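The Night Bus to Trimgate

May 8, 2025 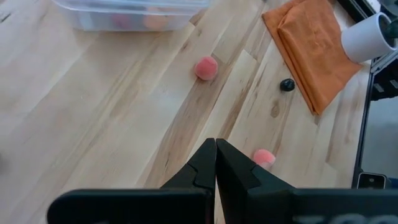 Landik

The bus left Landik at twenty past nine. There were six of us waiting under the shelter, and the driver loaded the bags himself because he did not trust anyone else to do it. He put mine in last, next to a box of seedlings that belonged to the woman in front of me. She asked him twice if the box would stay upright. He said it would if the road did.

I had not been to Trimgate since my mother moved there. She had moved in September, after selling the house, and on the phone she always said there was no hurry. Then on Monday she called and said she would like me to come and look at something. She would not say what it was. I asked if she was sick and she said no, she was fine, she had been out planting onions.

So I took two days off work and bought a ticket for the night bus. The ticket cost 43, paid in cash, and the man at the window wrote my seat number on the back in pencil. It was seat 30, by the rear door. The heater was under it.

We went out past the grain elevators and the tire shop and the school where I had learned to swim. The pool had been filled in years ago. After that the streetlights stopped and I could only see my own face in the window, so I closed my eyes.

Baltberg

I woke up in Baltberg because the engine had stopped. The driver stood in the aisle and told us we had fifteen minutes, and that he meant fifteen. Most people stayed where they were. I got off to stretch my legs.

The station at Baltberg is one room with a counter and a row of chairs bolted to the floor. The counter was closed. A boy in a school jacket was asleep across three of the chairs with his shoes under his head. I bought a coffee from the machine, and it gave me soup. I drank the soup.

My father used to drive this road. He hauled feed for a company called Gezer, and when I was small he would take me along in the summer. We always stopped at Baltberg. He would buy one ham sandwich and cut it with his pocketknife, and I would get the bigger piece. He never talked much in the truck. He pointed at things. A hawk on a pole, a barn with its roof gone, a river that was lower than it had been the week before. I would look where he pointed and then he would put his hand back on the wheel.

I went outside and looked for the place where he used to park. There was a fence across it now. Behind the fence somebody had stacked old doors, dozens of them, leaning on each other in the rain.

When I got back on, the woman with the seedlings had moved across the aisle from me. She said it was warmer. She had a paper bag of sunflower seeds and she held it out, and I took a few.

"Family?" she asked.

"My mother," I said. "You?"

"My sister's garden. She died and left it to me. The house went to her son and I got the garden." She ate a seed. "It's behind his house, so I have to walk through his kitchen to get to it."

"Does he mind?"

"He makes me take my boots off. Then I put them on again at the other door."

She told me what was in the box. Tomatoes, mostly, and some peppers that she did not expect to live. She had started them on the windowsill in February, too early, and they had gone long and thin looking for light. She had tied each one to a pencil.

Milepost 133

The bus broke down at milepost 133. I know because the marker was right outside my window, and I looked at it for most of an hour. The driver walked up the road with his phone held over his head until he found a signal. Then he came back and said another bus was on its way from Trimgate and we could all stay put.

Someone at the front turned on a radio. It was a program about the price of wheat. We listened to it to the end, and then there was a song, and after that the man turned it off to save the batteries.

The heater had quit along with everything else. The woman asked the driver to open the luggage door, and he did it without arguing. She brought the box of seedlings up the steps and set it on the seat between us. She took off her coat and put it over the top. I put mine over hers. We sat there in our sweaters with the box between us.

"Tell me if I fall asleep," she said.

"What should I do if you do?"

"Nothing. I'd just like to know."

She fell asleep a little after three. I lifted the edge of the coats once and looked in. The plants were all still standing against their pencils. It smelled like my mother's back porch in there.

The second bus came at ten to four. We moved our things over in the dark, with the driver holding a flashlight. I carried the box.

"You slept," I told her.

"Thank you," she said.

Trimgate

It was getting light when we came down the hill. Trimgate is a small town with a wide street, and at the end of the street is the lake. I could see my mother from a long way off. She was standing at the stop in her blue raincoat, although it had quit raining.

I introduced the woman to her and they shook hands. They talked about frost. My mother said not to plant anything out before the end of the month, and the woman said she knew that but would probably do it anyway. Then she took her box and went up the street with it held out in front of her.

My mother and I walked the other way. She asked about the trip and I told her about the soup. She wanted to carry my bag and I would not let her, so she carried my hat.

Behind her house was a shed I had never seen. She unlocked it and pulled the door open with both hands. Inside, under a sheet, was the seat from my father's truck. It was only the bench, brown, with the split down the passenger side that he had closed up with tape. A man had called her from the yard where the truck was being taken apart. He had found an old bill with our name on it pushed down behind the cushion, and he asked if she wanted anything. She said she had not known what to ask for, so she asked for that.

"I didn't want to tell you on the phone," she said. "It sounded foolish."

I said it did not sound foolish. She had bolted it to two lengths of timber so it would stand at the right height, and she had turned it to face the door.

We sat down. She took the driver's side. You could see a piece of the lake from there, and a neighbor's roof, and the onions in their rows. After a while she lifted her hand and pointed. There was a heron at the edge of the water, and I looked at it until it flew.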